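Haze on white floor tile that won't mop off
Home & Garden > Floors > Cleaning

lizelle magagula
Member, 15 posts

We moved into a ground floor apartment in the Udholm building in September and the kitchen and hall are all white tile. It looked fine when we moved in. After the first few times I mopped, it started drying with a gray film on it. You see it most in the morning when the light comes in low from the balcony door. If I walk on it barefoot it leaves prints, and the prints look cleaner than the floor around them.

What I have tried so far:
Hot water and the floor cleaner that came with the apartment (Prarnamero, the lemon one), one capful per bucket.
Same thing with two capfuls. Worse.
Vinegar and water. Maybe a little better near the sink but I could not swear to it.
A steam mop borrowed from my sister. Streaks.

The lease says no abrasive products on the floors. The landlord's office told me to "use a neutral cleaner" and didn't say which one. I don't know if the tile is ceramic or porcelain. The grout is not sealed as far as I know.

Is this soap, hard water, or is the glaze worn out? I don't want to buy five bottles of stuff to find out.
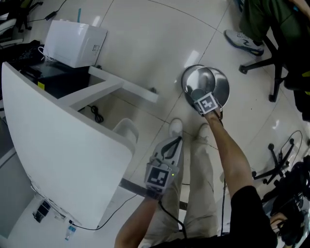

White tile is about the worst color for this, in my opinion, and I would not have picked it. A stainless lid like the round one there is easy by comparison, you wipe it and dry it with a towel and the film is gone. I tried drying a patch of the floor with the same kind of towel and that patch did look better for a day, then it went back to matching the rest. So maybe it is something in the water? We do get white crust on the kettle.

Please don't suggest a professional service, I got a quote for 400 and that is not happening.

3 replies

Rattana Wannasri
Regular, Floors and Walls

It's almost certainly cleaner residue. Glazed tile doesn't absorb anything, so whatever is in the bucket stays on top when the water dries. Doubling the dose made it worse, and that tells you most of what you need to know. Hard water adds to it but is usually the smaller part.

Test it before you do the whole floor. Pick one tile in a corner, pour on a little plain hot water, let it sit a couple of minutes, rub with a white cloth and dry with another cloth. If the first cloth comes up gray and slick and the tile dries clear, it was residue. If the tile still looks cloudy, put diluted vinegar on that one tile, leave it five minutes, rinse and dry. If that clears it, you have mineral film. If neither one does anything, it could be grout haze left from installation, and that is the landlord's problem.

For residue on the whole floor:

Sweep or vacuum first, including the edges.
Fill two buckets with hot water. Nothing in the first one except a few drops of dish soap. The second one is plain.
Wash a section about the size of a door with the first bucket, then go over it with a clean mop head from the second.
Dry the section with a towel before you move on. An old bath towel under a flat mop works.
Change the rinse water as soon as it looks cloudy. Expect to change it more than you think.

You will probably have to do it twice. The first pass softens the old layer and the second gets it off. My hall took 20 minutes a pass, and it's not a big hall.

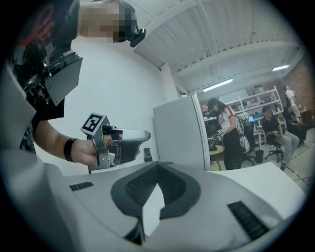
Once it's clear, use much less cleaner than the label says. Half a capful is plenty for a kitchen. Every third or fourth mopping I use water only. Also wash the mop heads without fabric softener. Softener coats the fibers and you end up spreading that around too.

On the vinegar, go easy if the grout isn't sealed. Once in a while, diluted and rinsed, is fine. Every week will wear the grout down. And don't use it at all if it turns out you have marble or any other stone.

Limsakul makes a neutral cleaner in a plain bottle that I've used for years. Tralari is fine too but has more scent than I like. Either one will leave film if you overdo it.

dunmore_k
New member

steam mop is your problem. it just melts the old soap and moves it around. mine did the same thing and I gave it away

grout_and_about
Member, 100 posts

I had the same haze and ammonia took it off. Half a cup in a bucket, windows open. Do NOT use it with bleach or anything that has bleach in it. Rinse after.

I'd try Rattana's way first though, it's cheaper and doesn't smell. And check if your building has a water softener. Ours did and it had been set wrong, so the floors felt slippery all the time no matter what I used.

lizelle magagula
Member, 15 posts

Did the one tile test behind the door. Cloth came up gray on plain water and the tile dried clear. Doing the hall tonight and the kitchen when I have more towels. I'll ask the office about the softener.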